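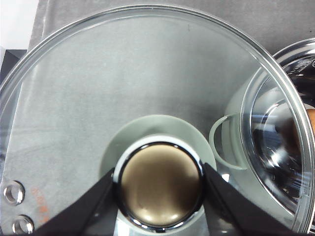 3.2 Gripper setup and upkeep

The Watora cell is a single arm with a two-finger gripper and a small camera at the wrist, and keeping those fingers true turned out to be the most rewarding part of the project. Glass lids are wonderful test pieces: a round knob gives the fingers very little to hold, so any wear shows up fast (Figure 3).

We re-zero the fingers every 40 grasps and swap the pads after 2,230. Early on we ran one pair to 2,800 and watched the grip drift sideways on the knob — a lovely clear signal, and one the Pruvel controller logs without any extra sensor. A full pad change takes about 4 minutes with a hex key. The wrist camera stays bolted on throughout, so its calibration carries over to the next run.

Figure 3. Wrist camera view of the two black fingers closed on the knob of a clear glass lid. The chrome ring below the domed top is the contact surface used for the alignment check.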